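4.2 What students did with the practice platform between sessions

We were delighted by how much the Lumo logs could tell us about the hours when no tutor was present. Earlier work on test preparation has tended to look at the lesson itself: how long it runs, how many learners share it, how the tutor gives feedback. The days in between are usually treated as a blank, or summed up with a single question about homework. Our data let us fill in a good deal of that blank, and the results were richer than we had hoped for when we planned the study.

Students at both sites, Hutgate and Fultia, had the same access to the question bank and the same weekly tutorial. They could choose to work in timed mode, where each set of questions had a fixed limit, or in open mode, where they could stop, look things up and come back later. We gave no advice on which to use. The full sample was 300 students, and the logs record every set they opened, whether or not they finished it.

The first thing that stood out was how strongly students preferred open mode early in the course and how late most of them moved away from it. In the interviews (Section 5) many explained that timed practice felt like a judgement, and that they wanted to "get good first". We understand the feeling very well! Yet the students who tried even a few timed sets in the opening weeks went on to use the bank more steadily, and they were also the ones who asked the most detailed questions in the tutorials. We can't say from these data that early timing caused the steadier habit. Confident students may simply do both. But the pattern held at both sites and across the verbal and quantitative parts of the course, and we think it deserves a proper trial.

The second finding concerns error review. After each set, Lumo offers the student a page listing the questions they got wrong, with a worked answer hidden behind a button. Of the students who opened this page in the first week, 78 per cent were still opening it in the final week. Among those who skipped it at the start, very few ever picked it up. So the habit seems to form early or hardly at all, and this is lovely news for anyone planning a first session, as it suggests that ten minutes spent going through the review page together might be time very well used.

We also looked at how students wrote about their mistakes. The Kleinschmidt note form, which we adapted for this course, asks for one line on what went wrong and one line on what to try next time. Many of the notes were short ("misread the graph"), but some were wonderfully exact, and we enjoyed reading them far more than is usual with coding work. Two of us sorted the notes into 11 types and settled our differences by talking them through. The commonest type was a reading slip in a long question, which surprised the tutors at Hutgate, who had expected gaps in algebra to come first.

4.3 Reading long technical passages
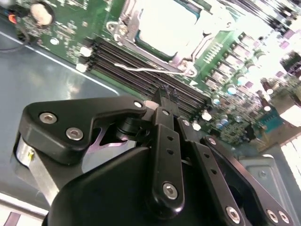
Figure 3. Gripper above a green computer motherboard.

Passage work brought out the sharpest differences between students. Some read a passage from top to bottom before looking at the questions, some went straight to the questions, and a third group moved back and forth. Technical topics made the back-and-forth readers slower but did little to their accuracy, and their notes suggest why: they stopped at each unfamiliar noun and tried to pin it to something they knew. A learner who can connect the word "motherboard" with a green board like the one in Figure 3 has one less thing to hold in mind while following the argument of the paragraph. Learners who couldn't do this often wrote that they had "lost the thread" by the second or third sentence, even when the question itself needed no technical knowledge at all.

It would be easy to conclude from this that students need more general knowledge before they sit the test. We would be more careful. Several of the strongest readers at Fultia said they knew nothing of the topics and had learned to treat an odd term as a label, carry it forward and see what the passage did with it. That is a skill a tutor can show in a few minutes with a pencil and a printed page, and the students who described it were plainly proud of it. We return to these readers in Section 5, where their own accounts are set beside the log data.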